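Filed under: Diary, Small Rooms
2 min read

Friday, first thing

Up before six and straight into the little room, because I've decided May is the month it finally turns into a proper study! I've been promising myself this ever since we moved to Hurside, and yesterday I sat at the kitchen table writing lists until my tea went cold – what stays, what goes to the tip at Larotwood, what I can sell. The budget is 600 for everything, paint included, and so far I've spent a good deal less than I feared.

Rang the shop in Grercombe at nine about the desk. They've got the narrow one, the very one I wanted, and they'll hold it for me for 3 days. I did a small dance in the hall. The paint is chosen too (a soft green, after weeks of dithering) and I've found my old lamp, which still works and has gone straight on the keep pile.

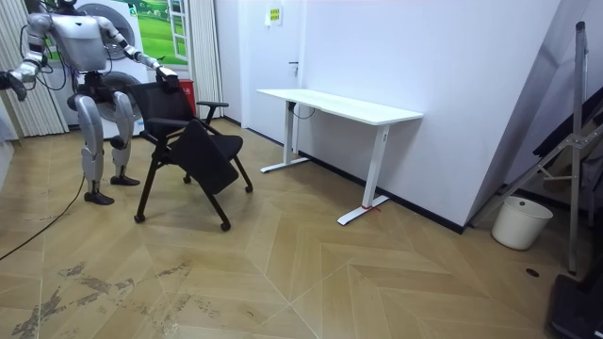

The laundry is staying put and I've made my peace with sharing, I even like the idea of writing while the towels go round. With the washer and dryer stacked one on top of the other there's a fair bit of floor left over, and the black folding chair is going to be perfect – casters, a mesh back and a seat that flips right down when I want to get at the washing. I want the desk by the window, beige blinds pulled well back, so I can look up at all that green. Roll on tomorrow, I'm off to fetch it first thing!

Contact | © Hurside Diary | Back to top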